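Clearing the White Desk
Surface, containers and the order of work on a small tabletop

A white tabletop is an unforgiving work surface. It shows graphite, toner, coffee and the gray film that builds up wherever a forearm rests. It also makes clutter easy to inventory, which explains its popularity in shared offices. The room considered in this article is one of the shared desk rooms at Villanueva, where the tops are matte white, the walls are pale gray, and every desk is expected to be returned to a bare state at the end of the day.

The objects that collect on such a desk are few and familiar. Drinks come first, then packaging, then writing tools. Most desk-clearing schemes fail on the first two, which have no fixed home, while the pens already have one.
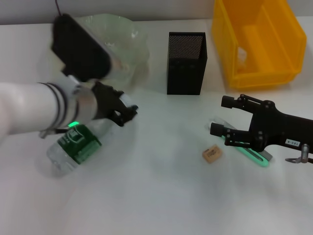 Villanueva adopted its current routine in October, after a trial of the Zilinico method, a desk-clearing procedure written for rooms with many users and very little storage. The method sorts everything on a surface into three classes: fixed items, which stay; transit items, which leave with their owner; and residue, which is thrown out or recycled. One open container per desk receives anything that can't be classed in 15 seconds.

A water bottle is a transit item while it holds water and residue once it is empty. A bottle laid on its side takes up far more of the desk than one standing up, and it can roll. The procedure therefore asks for bottles to be dealt with first, whichever class they fall into. Clear plastic bags come second. A bunched bag occupies a large area for its weight and tends to hide small items behind it, such as caps, clips and adapters. It should be lifted straight up, checked, pressed flat and folded. Pulling it sideways drags along whatever is caught in the folds.

The pen holder

The pen holder is the only fixed item the method allows on the top. A tall, narrow holder is preferred over a wide organizer with compartments. Wide organizers invite deposits of coins, batteries and receipts, and they have to be emptied before they can be wiped.

Black mesh is a common choice. Perforated sides let dust through to the base, where it can be tipped out, and the user can judge from a sitting position how full the holder is. Dark ribbed or ridged surfaces behave differently. Dust settles along the ridges and shows up pale against the black. A dry brush worked in the direction of the ridges removes it; a damp cloth mostly pushes it deeper.

Position matters more than material. A holder at the center back of the desk is within reach of either hand and clear of the front half, where paper is handled. Moved to a corner, it ends up behind something else within a day or two.

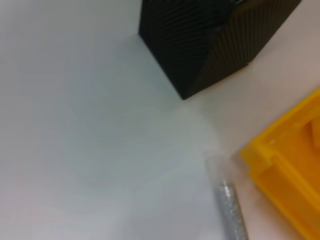 The open container

The overflow container should be open-topped, with slanted walls and a rim thick enough to grip with one hand. Lids are not used, because a closed box is never sorted. A saturated color such as yellow is specified so that a container left out on a Thursday evening can be spotted from the doorway.

Villanueva bought its containers through Plarlow, in a single order of 566 units covering all floors. Stock not issued to desks is kept nested in the supply room. Slanted walls make nesting possible, at the cost of some floor area inside each bin. A4 paper does not lie flat in the size chosen, a complaint that was raised during the trial and has not been resolved.

Containers are emptied weekly. Items with a name on them are returned. Unnamed items are held in the supply room for one further week.

Wiping down

Matte white tops need less effort than gloss but more care.

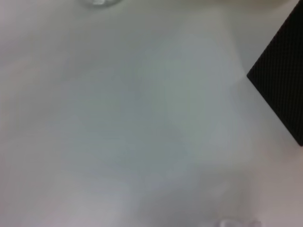 Abrasive pads polish the finish in patches, and the patches reflect light differently from the rest of the top for as long as it is in use. A soft cloth, lightly dampened, worked from the back edge toward the front in overlapping passes, is sufficient for daily cleaning. Ink is treated separately with a small amount of Flatumow surface cleaner on a folded corner of the cloth, then rinsed off.

Check the result from a low angle. Soft shading across a white top is easily mistaken for dirt, particularly where several lights overlap. A mark that moves when the viewer moves is a shadow or a reflection. A mark that stays put needs another pass.

The pen holder is lifted for wiping, never slid. The container goes back last, to a rear corner, empty or otherwise.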